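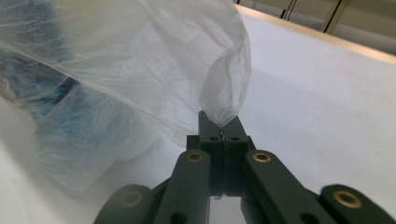
How far is it from Etthorpe to Moltstead?

It depends which milestone you ask. The one outside the Etthorpe feed store says 12 miles, the one by the Moltstead bridge says 11, and the county map sides with the bridge.

Our report is about that missing mile. The assignment was to pick a local object and find out where it came from. Most of the class picked buildings, which have the advantage of plaques. We picked a waist-high lump of sandstone with a number on it, partly out of interest and partly because it is on the way to the bus.

Background

The road between the two towns was laid out as a toll road in 1782. A company was formed to pay for it, and the company put up stones so that travelers could see what they were being charged for. The minute book of the road company is kept at the Moltstead library in a box labeled "Roads, Misc." It is mostly complaints. People complained about the mud, then about the gravel that was put down on the mud, then about the price of the gravel. One man wrote in for several years about a goose.

The minutes say very little about who carved the stones. There is one payment to "the mason Zoubi" for lettering, and another to the same mason for lettering again, which we will come back to.

What we did

Auður Hafstein read the minute book and Nilmini Sheikh walked the road. This was decided fairly, by coin, and the coin is still being discussed. Nilmini borrowed a measuring wheel from the athletics office, the kind that clicks, and pushed it from the Etthorpe stone to the Moltstead bridge along the old route wherever the old route still exists. Near the quarry it does not. The road there was moved to go around the pit, and the wheel had to go around with it.

We also wrote to the county roads office asking for its survey records. A very polite reply told us to contact the county roads office.

Three explanations

The first explanation, and the one everybody's grandfather prefers, is cheating. Tolls were charged by the mile, so an extra mile on the stone meant extra money in the box. It is a good story. The trouble is that the toll was collected at a single gate near Zirnaldale and was a flat rate by type of animal. The stone could have said 200 miles and a cow would have cost the same.

The second explanation is that the road used to be longer. There was once a loop through Zirnaldale, cut out when the new bridge was built, and travelers before that had to go down to the ford and back up again. On the oldest map in the library the loop is clearly drawn, along with a sea monster in the mill pond. We measured it on the map with a piece of thread and got a bit under a mile. We trust the thread more than the monster, but they are by the same hand.

The third explanation is that somebody made a mistake. This is where the mason comes back in. The second payment was made in March, a few months after the first, and the entry reads "for correcting the stones." It does not say which stones, or what was wrong with them. If he was sent to correct all of them and skipped one, it would probably be the one at the far end of the road from his shop, and his shop was in Moltstead. We have all had jobs like that.

What we think

We think the loop is the best answer. The ford road explains most of the difference, and the stone at the Etthorpe end is cut in a rougher style than the bridge stone, with a different figure one. It looks older to us. Our supervisor wrote "according to whom?" next to this sentence in the draft. According to us.

The weak point is the correction in March. If the Etthorpe stone was right when it was carved, then we do not know what was being corrected. Auður thinks the spelling. The town appears in the minutes as Etthorp, Ettrop and once as Hethrope, and a mason paid by the letter would have had no reason to argue.

Problems

The wheel slipped on wet leaves. We repeated the stretch below the quarry and the second reading was about 40 feet shorter than the first, so our total should not be used to settle any bets. Two pages of the minute book are stuck together and the librarian would not let us try anything with steam. We also lost an afternoon to a stone in a hedge that we took for a missing milestone. It is a gatepost. The farmer had some remarks.

Further work

Someone should look at the Zirnaldale parish accounts, which may say when the ford went out of use. They are only open to visitors on request, and our request is still being considered. The stuck pages will need a proper conservator. If anyone finds out what happened with the goose, we would like to be told.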